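Budgeting for a robot hand, what are we forgetting?

Asked by Itzel Valdovinos, 12th May 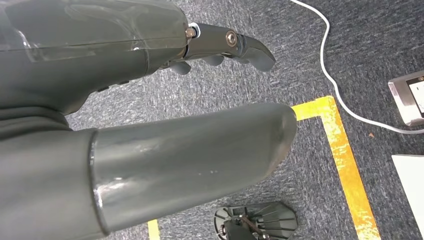 What we have to decide

Small shop, we do kitting and light packing. Looking at buying a second hand (as in another one, not used lol) for the arm. Quote from Grilstead is 3797 for the hand, fingers and thumb, cable extra. Boss wants one number for the whole year by end of the week. Do I just put the quote down and add shipping? Floor is carpet over slab, work area marked off with yellow tape, thats all the prep we've done. Never bought one of these on my own before so talk to me like I'm slow.

Lingyun Yan

Don't put the quote down as your number. Things that got us the first year:

Spare fingertips. They wear. Buy a set with the order, cheaper than a rush order later.
Mounting plate. Ask if it fits YOUR arm. Ours didn't and the adapter was around 200.
Cables. Get the length in writing. Also get them up off the carpet, a loose cable on the floor will get rolled over or pulled sooner or later. Cable covers are cheap.
Tape. Sounds dumb but floor tape on carpet scuffs and lifts, you'll redo it. Put a few rolls in the budget, or plan on moving to a hard floor.
Your own hours. Setup took two of us 5 days, teh vendor said one.

I add 15 percent on top of everything and have used all of it every time. Also ask what the warranty says about the outer shell. Kondamex covered our joints but not the housing, found out in November when we cracked one.

Darren Haworth

just lease it

Eustaquio Arellano

Leasing can work but read the return terms, some want it back like new and a working hand never is.

Agree with most of Lingyun's list. Would add: ask for a loaner clause. If the hand goes back for repair what do you run in the meantime? Getberg gave us one for free but only becuase we asked before signing. After signing, forget it.

And keep the old hand for parts if the bolts and fingers are the same. Check the model numbers first, they change stuff between versions and don't tell you.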